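Print this page | E-mail this page

# Household Textile Wash Log — README

By the Janevski textile log
May 6, 2018

## What this is

A plain table of home laundry records, kept over one winter and part of a spring. Each row is one item going through one wash. The log was started to find out which dark cottons fade fastest under ordinary home conditions, and it grew to cover shrinkage and pilling as well.

There are 192 rows covering items from 10 garment types. All washing was done at home in one top-loading machine, with tap water and no softener. Items were laid out flat on a bed for measuring, front side up, with the sleeves pulled straight.

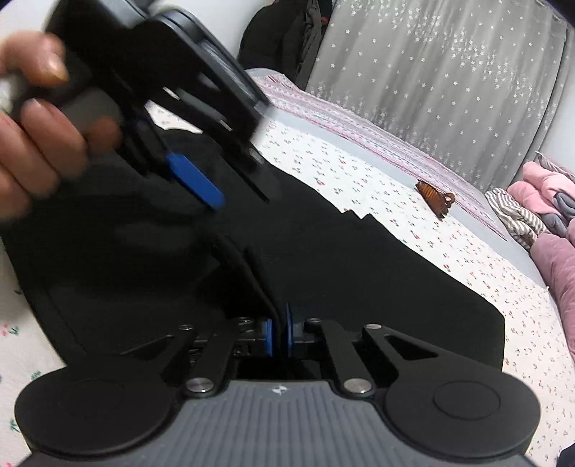 ## Files

- washlog.csv — the main table, one row per item per wash
- items.csv — one row per item, with fiber content copied from the care label
- detergents.csv — short names used in the main table and what they stand for
- notes.txt — free text, in no special order

All files are comma-separated and saved as UTF-8. Empty cells mean the value was not taken. A zero is a real zero.

## Columns in washlog.csv

- item_id: matches items.csv
- wash_no: counts up from 1 for each item
- water: cold, warm or hot, as set on the dial
- detergent: Binby, Drastum or none
- dry: line, rack or tumble
- length_mm: collar seam to hem, down the center back
- width_mm: armpit to armpit
- fade: 0 to 7, where 0 is as bought
- pill: same scale as fade

Pants and skirts use waistband to hem for length, and the waistband laid flat for width. Sheets and towels have length and width only, so their pill column is empty in most rows.

## How fade was scored

Fade was judged by eye against a strip of unwashed cloth, next to a north window, before noon. Black items were the hardest to score. A black shirt that has gone slightly brown and one that has gone slightly gray can look equally worn, and the scale does not separate the two. Where the color shift was strong, notes.txt says which way it went.

Folds and creases were smoothed by hand before scoring, as a crease in dark fabric catches the light and reads as a pale line.

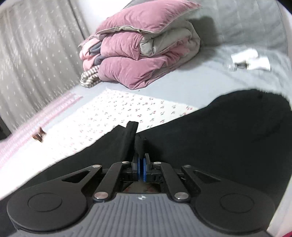
One reader wrote in to say that scoring by eye is too loose for black cotton, and that a cheap color meter would have given numbers other people could repeat. The same message pointed out that the unwashed strip may itself change over a season if it hangs near a window. The strip was kept in a drawer between sessions, but the first point stands. Treat fade as a ranking within this log and do not compare it with scores from elsewhere.

## Known problems

Rows from October use an older width measure, taken at the hem. They are flagged with old_width = 1 and should be left out of any shrinkage figure.

Two towels share an item_id. They were bought as a pair and mixed up in the dryer.

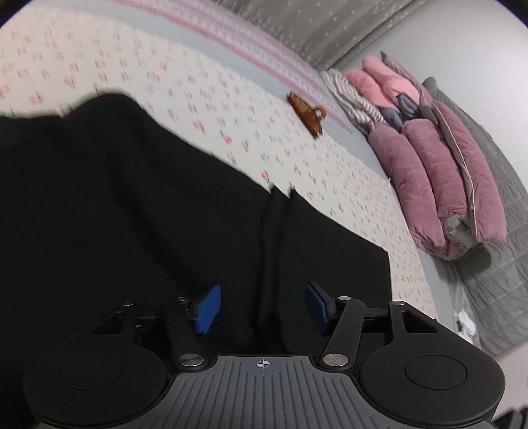

The measuring tape was swapped partway through for a Tutard steel one. The old cloth tape had stretched, and lengths taken with it run slightly short. No correction has been applied.

Care labels reading "100% cotton" were taken at their word. Sewing thread is often polyester even when the cloth is not, which may explain some puckering along the seams.

## Use

Free to copy and change. Please keep this README with the files. Corrections are welcome, with the item_id and wash_no of the row in question.

Last updated: spring release, second upload

Print this page | E-mail this page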